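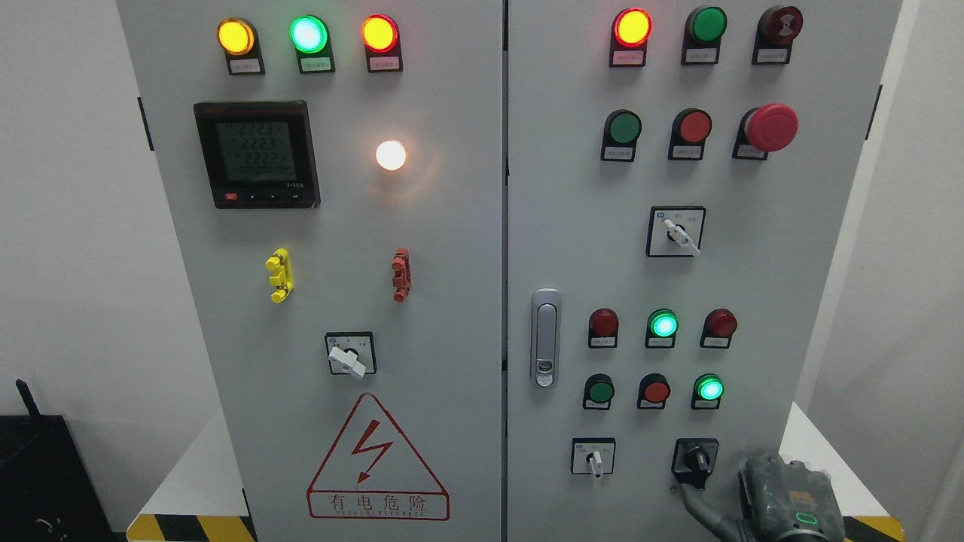 Re: [panel-rules] Which switches may the arm touch?

Hello Flynn and all,

Thank you for the draft. I have two remarks.

Flynn Whitcombe wrote:
> Rule 2: the arm may turn selector switches and press
> green buttons. Red mushroom button is for people only.
> Speed limit near the doors is 85 mm per second.

First, "green buttons" is not safe wording. On our doors green is also the colour of some lamps, and a new operator can mix them. I propose that we write the label of each device, in Chinese and in English.

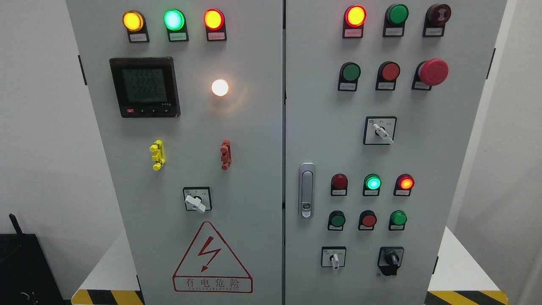
Second, before each run a person should write down the position of every rotary switch and the three readings on the meter. Lorraine does this already at Pindside — it takes her 10 minutes. I would like the arm to stay parked until this sheet is signed.

The speed limit is fine for me. Could we vote in August?

Kind regards,
Emmanuel Kariuki
Lockyer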